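En defensa de la panera

En mi casa el pan se sirvió durante años dentro de la bolsa. Se abría por un lado, se sacaba a tirones, se cerraba con un nudo y vuelta al armario. Hasta que una tarde de octubre, buscando otra cosa en un mercadillo, me llevé una cesta trenzada de color caramelo y se me acabó la indiferencia. Llevo desde entonces dando la lata a todo el que viene a comer, así que ahora les toca a ustedes.

Una panera le cambia la cara a una mesa, ¡y con qué poco! Se pone un mantel blanco, se deja la cesta un poco en diagonal, el pan al lado, y ya parece que alguien ha pensado en los que van a sentarse. No hacen falta velas ni servilletas dobladas en forma de cisne (de verdad que no).
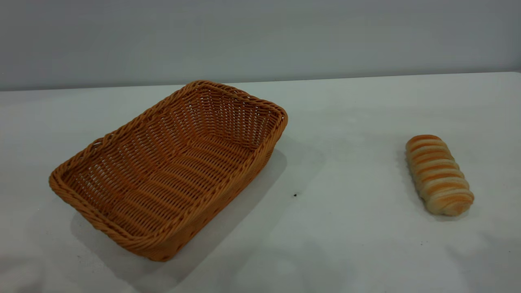
Me gustan las de paredes que se abren un poco hacia arriba, porque la mano entra sin pelearse con nada, y las de borde grueso, que se agarran bien cuando hay que pasarlas de una punta a otra. Sé que muchas son de fibra sintética y que hay puristas que tuercen el gesto. Yo tuve una de mimbre de Grarnilwood, preciosa, que a los 2 inviernos soltaba astillas encima de la sopa. La sintética se lava bajo el grifo, se sacude y a otra cosa. Si el trenzado es regular y el tono es cálido, a mí me vale.

Lo del paño interior lo discuto con cualquiera. Entiendo que recoge las migas y que abriga el pan caliente, y aun así prefiero la cesta desnuda: se ve el tejido, corre el aire y la corteza no se ablanda. Las migas caen por los huecos al mantel, sí. El mantel está para eso.

Y luego está el tamaño. Compren grande, por favor. La mía hace 49 centímetros de largo y el primer día me pareció un disparate; hoy caben el pan de los mayores, los bollos de los niños y todavía queda sitio para las tostadas. Una panera pequeña obliga a amontonar, y el pan tierno, cuando se amontona, se aplasta. Con esas piezas gorditas, de miga clara y borde dorado, da hasta pena — tanto esponjar en el horno para acabar hechas una oblea.

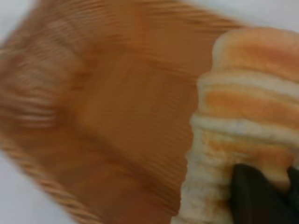 El pan merece su sitio

Un último ruego: que la cesta no viva escondida. La panera guardada en lo alto del armario solo baja en Navidad, y el pan lo comemos a diario. Déjenla a mano, vacía incluso, sobre la mesa de la cocina. Verán que a las 3 de la tarde alguien ha puesto dentro media barra, y que por la noche ya nadie busca la bolsa.

Comentarios (3)

Skusel
Totalmente de acuerdo con lo del tamaño. Nosotros somos 12 en verano y usamos dos, una en cada extremo.

Xu
Sin paño, jamás. Mi abuela me retiraría el saludo.

Josley
¿Y para el pan de molde también? Yo lo dejo en su bolsa, que se me seca enseguida.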